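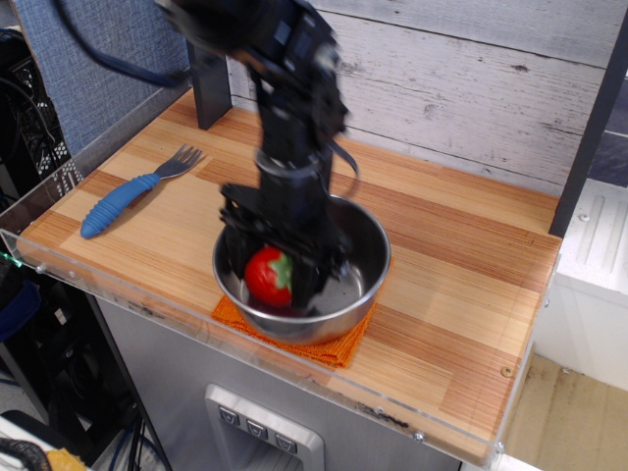 Filed under: Kitchen grumbles

7 Jun 2020

I have been told, more times than I can remember, that you must never wash strawberries until the minute you eat them. Then in February a different crowd started telling me to wash them the second I get home, in vinegar, and dry them, and put them to bed on paper towels like sick kittens. Both camps are very sure of themselves. I don't see how they can both be right.

The vinegar people say three parts water to one part vinegar and your berries will last two weeks. Two weeks! I have never in my life had a strawberry I wanted to eat after two weeks. The article that got passed around had 913 comments when I read it, and I went through more of them than I should have. Most were from people who planned to try it. Very few were from people who had.

So I tried it. I bought two boxes from the same stand at the Stiltamdale market, same morning, same price. One box got the bath and the towels. The other went into the fridge in the box it came in, which is how my mother kept them and how I have always kept them. On day four the plain box had one fuzzy berry near the bottom. The bathed box had none, I'll give them that, but the berries had gone a bit soft and dull and I thought I could taste the vinegar. My husband said he couldn't. He also puts ketchup on eggs.

Is that a fair test? No. Two boxes is nothing, and the boxes may have been different to start with. But it's two more boxes than the article had.

Then there are the gadgets. Skanico sells a produce keeper with a vent you slide open or shut depending on the fruit, and Rovico has one with a filter you replace every 100 days - at your own expense, of course. I own the Skanico one. It cost me 16 dollars and it is a plastic box. It's a decent plastic box. I keep onions in it now.

What I do believe is duller. Berries picked ripe don't keep, and berries that keep weren't picked ripe. The ones from the Polák farm stand are dark all the way through and you have until tomorrow night. The supermarket ones last all week and taste like the water you'd rinse them in. I don't know of a soak or a box that fixes this, and I get suspicious when somebody wants to sell me one.

Anyway, I buy fewer at a time now. If there are any left the second night I cut them up with sugar, and if they're past that they go in a pot with some rhubarb. The rhubarb is nearly done for the year, so I'd better get on with it.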